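Clarkent House Interior Care Project
Progress report to the Melimer Fund, period ending September 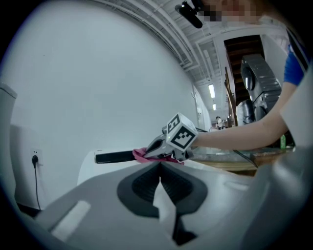
What has the grant paid for so far?
It has covered cleaning supplies, replacement cloths and the staff hours needed to bring the ground floor rooms and the staircase up to the agreed standard.

1. Work completed
Work in this period was directed to the plain white walls and the fixtures standing against them. Of the 25 areas listed in the original application, 16 have been finished and signed off by Horácio Barreto, who oversees the building on behalf of Clarkent. Cloth wiping remains the standard method for painted surfaces. Wall outlets and the cables plugged into them are left in place and cleaned around by hand.

2. Staircase
The dark wooden staircase was assessed separately. Hiyori Ishida recommended that the treads be dusted only until the finish has been tested, and this advice has been adopted. Some 111 staff hours were recorded for the period, including the assessment.

3. Supplies
The change of supplier from Zeleke to Ollotar caused a short delay in the delivery of cloths. Stock is now sufficient for the remaining areas. Spending on supplies stands at $1,848 and is within the approved budget line.

4. Matters outstanding
Nine areas remain, most of them along the corridor. Ceiling beams and ducts were not part of the original application — the Fund is asked to confirm whether they may be added without a revised budget. Lighting in the corridor will stay on during working hours.

5. Next period
Cleaning of the corridor will begin at 7 a.m. each working day so that the stairs are clear before visitors arrive. A revised schedule will be sent to the Fund once the staircase test results have been received.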